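Subject: Re: Rags and towels for the Trerkodgate sale
Date: July 15, 2022

On the rags and towels, the earlier message said:

> We have 24 bags of mixed cloth left over from the spring sale and the
> Kinico shelving is full. Can we put the lot out at one price, or does
> it have to be sorted first? Also, does anyone know if Shakya still
> takes cotton by the pound?

Please sort it first. Last time we put out mixed bags and most of them came back to us at closing. People who want cleaning rags will not pay for a bag that is half polyester, and people who want towels will not dig for them.

I did four bags last night. Each piece gets picked up by one corner and shaken out, then goes on one of two piles, cotton or everything else. If you can't tell by feel, look for a label. No label and still not sure, put it with everything else.

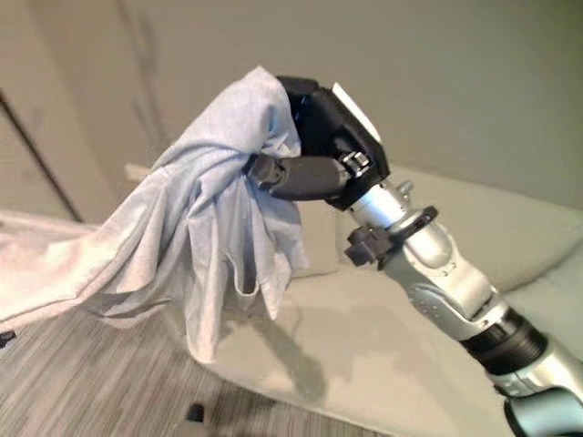
Soft cotton in light colors is what sells. T-shirts are fine if the print is small. Cut off buttons and zippers before you fold, and keep the buttons, the craft table wants them. Anything with paint or grease on it goes in the trash.

Fold the towels in thirds and tie them in bundles of six. Garments for rags can go in loose. The old Clasetti boxes under the stairs are the right size for both, but check the bottoms, two of mine had split.

Shakya does still take cotton. Their minimum is 85 pounds and it has to be dry and bagged. I would only send them what is left after the sale.

I can do another four bags tomorrow after lunch. The back door sticks, so knock hard if you are dropping any off.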